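Titedum: Coverage Planning for a Brush-Holding Arm
Project report, 21 January 2021
Mirko Mancuso, Guido Lo Presti

1. Task
The software has to load a brush with paint and fill an outline drawn on a white table. We recorded 76 runs, and 929 grasp attempts were labeled by hand.
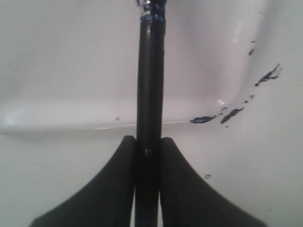
Figure 1. Wrist camera view, with blue marks on the white surface.

2. Control
The planner sends joint targets to the arm through a small server we called Wi. Gripper force is a fixed value in the config file. 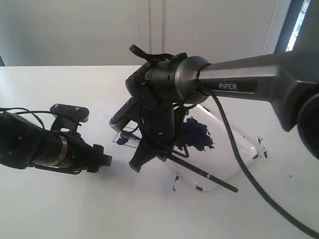 Figure 2. Brush held over the tray, second arm at left.

3. Perception
The outline is found by edge detection in the wrist image. Paint is segmented by color threshold. Coverage is painted pixels inside the outline divided by total pixels inside it, so paint outside the line costs nothing.

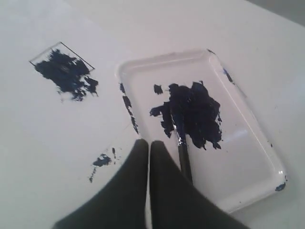 Guido objected that a score like this rewards a planner for going over the edge, and asked for a spill term before any more tuning.

We added the term with a weight of 5.

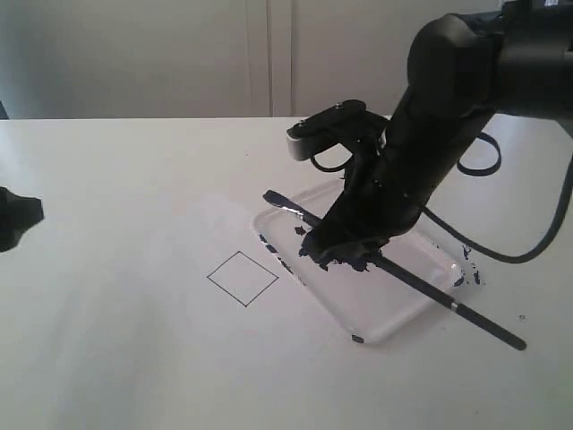
4. Open problems
Grasp recovery is still missing from the state machine. The planner assumes the brush is in the fingers once they close. With the brush lying across the tray and the square still empty, as here, it needs a check on the wrist image before the first stroke. Paint on the gripper also confuses the color threshold.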